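Donner une deuxième vie aux bouteilles en plastique : mes astuces de tous les jours

Chez moi, une bouteille vide ne part presque jamais directement au tri. Il y en a sous l'évier, dans l'atelier, sur le bord de la fenêtre, et je continue à leur trouver des emplois !
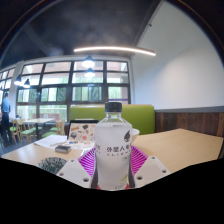 Lesquelles garder

Mes préférées sont les bouteilles transparentes à corps bien droit, avec des épaules en pente et un bouchon à vis strié. Le corps droit se range serré sur une étagère, et les stries donnent une bonne prise même avec les doigts savonneux. Le plastique clair permet de voir le niveau sans rien ouvrir (un vrai bonheur pour les graines et les petites vis).

Les bouteilles de lait, je les laisse de côté : l'odeur revient toujours.

Enlever l'étiquette

Si l'étiquette fait le tour complet, cherchez d'abord la couture. Souvent elle se fend d'un coup de ciseaux, de haut en bas, et tout vient en une seule pièce. S'il reste de la colle :

- remplir la bouteille d'eau tiède, jamais bouillante, et refermer ;
- étaler un peu d'huile de cuisine sur la colle et attendre 15 minutes ;
- frotter avec un chiffon sec, puis laver au liquide vaisselle.

Ma voisine Yolanda Villanueva ajoute du bicarbonate à l'huile pour en faire une pâte. J'ai essayé en juillet sur toute une série de pots et de bouteilles, c'est formidable !

Laver l'intérieur

Une poignée de riz cru, un fond d'eau, une goutte de produit, et on secoue fort. Le riz va chercher ce que le goupillon n'atteint pas sous les épaules. Rincez deux fois, puis laissez sécher tête en bas, bouchon à part - une nuit entière, surtout si vous y mettez ensuite du sec.

Quelques usages que j'adore

L'arrosoir à semis : percez le bouchon de 7 petits trous avec une aiguille chauffée, tenue à la pince. Le jet est si doux que les pousses ne se couchent pas.

L'entonnoir : coupez juste sous les épaules et poncez le bord. Parfait pour le riz, le sucre, les croquettes du chat.

La réserve de vis : une taille par bouteille, un morceau de ruban de masquage et un feutre. N'y versez jamais de produit ménager sans l'écrire en gros dessus, et jamais de javel ni de solvant.

Au bureau

Une bouteille posée près de l'ordinateur, je veux bien, mais bouchon vissé à fond entre deux gorgées ! Et toujours du côté opposé à la souris, c'est là que le coude passe le moins.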